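Slide 4 - how we got the examples

Good, you're still here. This is the slow part, so I'll go quickly.

We wanted 623 demonstrations of a person picking things up with the hand-held gripper. Fletcher said two weeks. Fletcher also said the model would "mostly sort itself out," and I'd like that on the record. (Pause. Find Fletcher.)

Rules for collectors: start with the fingers open, move at normal speed, stop when you're tired. Tsion wrote these on one page. The first draft ran to six.
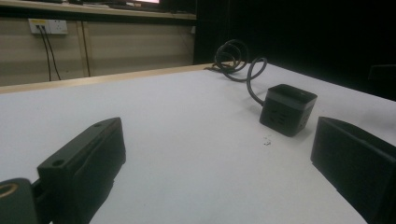 Gripper's view of the table: fingers open, power cube and cable ahead.

Point at the cable. A cube is easy, the gripper likes flat sides. A cable changes shape every time somebody touches it, so no two takes begin alike. We threw out 105 takes in the first pass, most of them for rushing. Mine were well represented.

Mention the crumbs if anyone laughs. The model gets crumbs too - it will meet them in real kitchens.

Next slide: Keegan's labeling tool, Skaver. Ask him to stand up. He'll hate it.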